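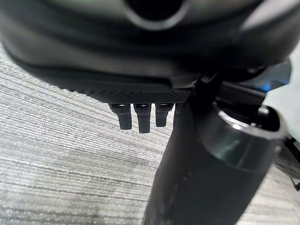
Chair school, week two

The Unau arm came with a "home starter" plan from Bornlow, and the starter plan comes with seven tasks it already knows. Adjusting an office chair is not one of them. Adjusting an office chair is something you teach it yourself, on a Sunday, lying on the carpet.

The brochure calls this "guided learning." You hold the arm by the wrist and walk it through the job 40 times, and then it goes off to think. I picked the chair on purpose. The underside is all dark gray shell and black plastic, with four tabs in a row that look alike to me and, I suspect, to the robot. The brightest thing down there is the metal collar at the top of the column. I had hopes for the collar as a landmark. The arm has developed hopes of its own and goes to it every time, like a moth.

To be fair to Bornlow, the hardware is good. The arm is light and quiet, and it stops the moment you put a hand on it. The wrist view on the tablet is sharp enough to show the ribs in my carpet. Get it very close to something, though, and everything turns to soup, and under a chair you are always very close to something.

The software is where my patience went. Each lesson has to be named before it will save, so I now own files called "tab," "tab again" and "other tab." Support told me to try slower movements. I asked how slow. They sent me a link to the page I was already reading.

The plan costs 75 a month after the trial, which runs out in July. I'd keep the arm and skip the plan - except the arm won't learn without it.

Comments

Esmaeil Tehrani: Mine took 218 tries to open a drawer. Stick with it.

Bijan Moradi: Did you look at the Shahbazi one? Uglier, but no monthly fee.

Esmaeil Tehrani: Bijan, the Shahbazi can't do drawers at all.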